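Shape blocks

Shape blocks are small solid pieces cut, molded or printed in simple geometric forms: cubes, cylinders, prisms, stars. I've been collecting them for years (my shelf holds 80 at last count, and yes, I'm running out of shelf!), so this entry leans a bit on my own experience.

Forms and colors

Most sets give each piece one flat, bright color. Some makers tie a color to a shape, others mix them freely, and I like the mixed ones better because sorting gets a lot more interesting. The hexagonal prism is my favorite of the bunch – it stands nicely on its end and packs together like honeycomb if you have enough of them. Stars are trickier. They look great but leave gaps wherever you put them.

A maple board makes a lovely surface for laying them out. Bright red, yellow and green really pop against that pale, honey-toned grain, and a little knot in the wood never bothered anyone.
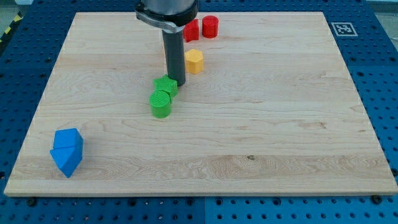
Materials

Older sets are mostly wood. My Gradiven set is beech, 60 pieces in a sliding-lid box, and it still smells faintly of wax. Newer blocks are often 3D-printed, and you can usually tell by the fine ridges on the top face. A quick rub with 600-grit paper smooths them down, though I've come to enjoy the texture and mostly leave it alone.

See also: Pattern blocks, Ristska sorting tray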